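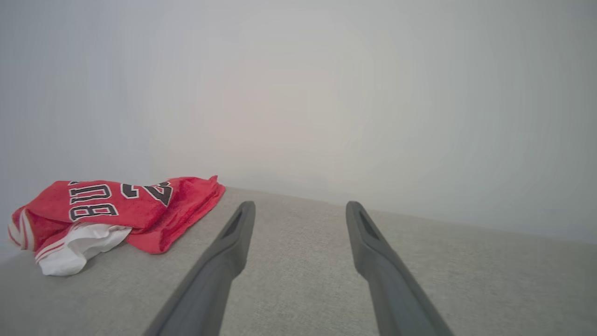

586 words · 3 min read

Okay, so the arm works. It powers up, it homes, it waves at you like an idiot if you run the demo script. Now you want it to pick up laundry, and that's where I lost most of February, so let me save you some of it!

I'm going to assume you've got the arm built and clamped down, the wrist camera plugged in, and the Jernari control software talking to both. If you're still fighting the camera driver, go back to my wiring post first and come back when you get a live picture.

Pick one piece of clothing and stick with it

I use a red basketball jersey. Mesh is pretty forgiving for a beginner setup, it bunches up into nice tall folds, and the bright red against a light gray surface means the camera finds it without any clever tricks. My first try was a gray T-shirt on the same gray surface (yes, I know) and I spent a whole evening adjusting thresholds for no good reason.

Don't fold it. Pick it up, drop it, and leave it however it lands. Big lettering can trip up a simple color mask, by the way. Black letters with white outlines punch holes in your nice red blob, so turn on "fill gaps" in Jernari and set it to 13. Lower than that and mine kept deciding the jersey was several small jerseys.

Get the fingers in view, both of them

Open the gripper all the way and look at the live view. You want both fingertips coming up from the bottom, with a good wide gap between them and plenty of surface showing through. If you can only see one finger, the camera mount is twisted. Loosen the 2 screws on the bracket, nudge, tighten, check again. I did this maybe nine times. It's boring, do it anyway.

A slightly crooked horizon is fine! Mine slopes down to the right and I've never fixed it. The calibration step takes care of a small tilt as long as the bracket doesn't move afterward.

My fingers are the dark charcoal Drurnel ones. I like a dark finger here, it stays out of the red mask completely. If yours are printed in orange or red, wrap them in matte black tape before you go any further or the software will try to grab its own hand.

Teach it where the surface is

1. Move the gripper off to one side of the clothes, fingers open, not touching anything.
2. Lower it slowly in jog mode until the tips just kiss the surface.
3. Hit "set floor," then raise it back up.
4. Type in a safety offset. I use 2 millimeters on anything padded, because a cushion gives and a tabletop doesn't.
5. Do it again on the other side and compare. If the readings are way off, your surface is tilted more than you think.

Padded stuff is worth the extra hassle, in my opinion. If you misjudge the height you squash some upholstery and nothing snaps.

Go for a peak

Look for a spot where the fabric stands up in a little point and aim for that. Flat flaps at the edge are miserable, the fingers just skate over them. Nadège Cordier (she has the bench next to mine at the workshop) talked me into this after watching me chase the same flat corner over and over, and my hit rate got a lot better that same night.

Set close speed to 3000 in the gripper tab, lower to your floor height plus the offset, close, wait a beat, lift. If the jersey slides out, close a touch slower before you touch the grip force. Too much force on thin mesh leaves little pinch marks.

Save the settings as a profile once you get a few good lifts in a row. I forgot, closed the laptop, and had to do the whole floor business over again.

Next time I'll try getting it to let go over a basket, which has its own problems.

Recent posts
Wiring the wrist camera without losing your mind
Drurnel fingers, six months in
Acharya power supply: why mine buzzes
Swapping the base motor on a Curnus arm
Cable ties I regret

Questions? Use the contact form · © All text mine, please ask before reposting · Back to top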